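Keep the Kitchen Table

My cousin texted me last week to ask if I wanted her dining set, because she and her husband are putting in one of those islands with the stools. Free table, six chairs, come and get it. I said no (where would I put it?) and then I was grumpy for the rest of the day, and it took me a while to figure out why.

I think we're giving up on tables. I don't mean fancy ones for Thanksgiving, I mean the plain kind you dump the mail on. I grew up in Trarnodside in a house with one table and five people, and everything happened there. Homework, taxes, haircuts, my brother's awful model ships. My dad paid $485 for it, which he brought up any time one of us set a glass down without a coaster.

Now I go over to people's homes and we eat on the couch, or standing up, or perched on a stool facing the sink like we're waiting for a bus. It's fine! The food is good! But you can't really argue with someone when you're both looking at the faucet, and a good argument over dinner is half of why I like having a family.
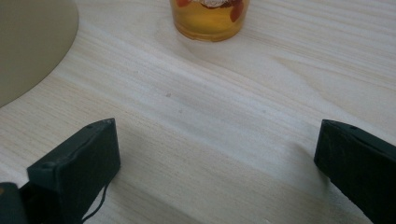
Pale wood, plenty of grain, ready for somebody's elbows.

My neighbor Adebayo Onyeka thinks I'm being sentimental. He lives in 500 square feet and says a table is a luxury for people with a spare corner. Okay, fair. Rent is ridiculous, and I'm not going to tell anybody to give up their bed. But he also owns a rowing machine, so I feel like there's some room to negotiate there.

What bugs me more is the new places. They're building 177 apartments over by the old Wukora store, and I went to look at the floor plans. Every single one has an island and a "media wall." I asked the woman at the desk where you'd put a table and she said most residents don't ask.

Well, I'm asking. And I've changed my mind about my cousin's set, too. I can move the bookcase into the hall, and she says she can hold it until Saturday.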